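The Office of Weights at Skornstead received the petition of the town of Cerkwood in July. It ran to 145 pages and asked for a single thing, namely that the bell of Cerkwood be declared to weigh what the town had always said it weighed. The figure given was 2000 pounds. The Office's own ledger gave 2139.

The matter was assigned to Examiner Marietjie Magagula, who traveled by the morning train and was met at the platform by the mayor, Mr. Ellis. He informed her that the bell could not be taken down before harvest. She replied that the Office had no objection to waiting, and took a room above the bakery.

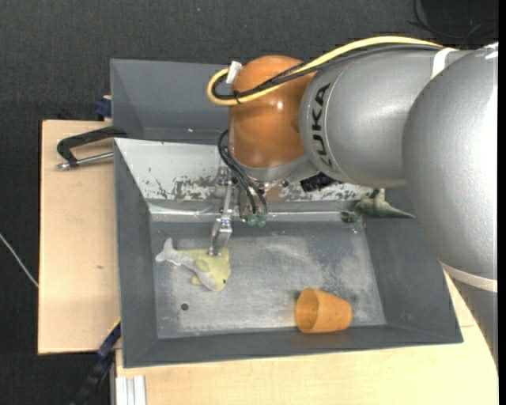 During the weeks that followed, the Examiner heard 3 witnesses. The first two spoke to the character of the founder. The third, a widow by the name of Oosthuizen, stated that her grandfather had helped to hang the bell, and that on the night before it went up the people of the town had dropped their wedding rings, spoons and door keys into the metal while it was still soft. No record had been made of this. The founder had been paid for 2000 pounds and had signed for 2000 pounds.

The Examiner asked whether the witness wished the ledger to be corrected. Mrs. Oosthuizen said that she wished it to be left alone, and asked that her grandmother's ring not be entered as surplus.

The finding was issued at the close of the season. It let both figures stand, the first as the weight of the bell and the second as the weight of the bell and its contents. The mayor signed for the town at four in the afternoon, and the bell was rung for the Examiner's train.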